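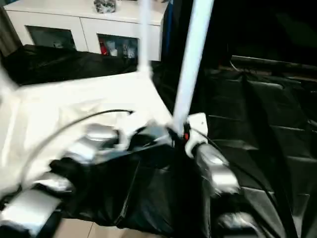
How to test a robot on your laundry before you believe the brochure

I get asked every week if a machine can fold clothes yet. Sort of! Slowly, and it depends what you hand it. Try this at a demo day (or at home, if you've got a two-armed rig and a free arvo).

1. Start with a tea towel, laid flat. Nearly everything passes. Don't get excited.

2. Move up to something black and shiny. Glossy fabric throws highlights all over the place and the edges get hard to find, so it's a proper test of the vision side.

3. Pile black on black. Our Sevex setup took 219 seconds to pick one garment off another the same colour, and I'd have had the whole basket done by then.

4. Scrunch it up and drop it. No neatening!

5. Start the timer at first touch and leave your hands in your pockets. If you rescue a sleeve, it's a fail.

I log mine in a plain spreadsheet, 197 goes since June. Towels I'd happily hand over now. Jackets and anything slippery, I'm still doing myself, usually in front of the cricket.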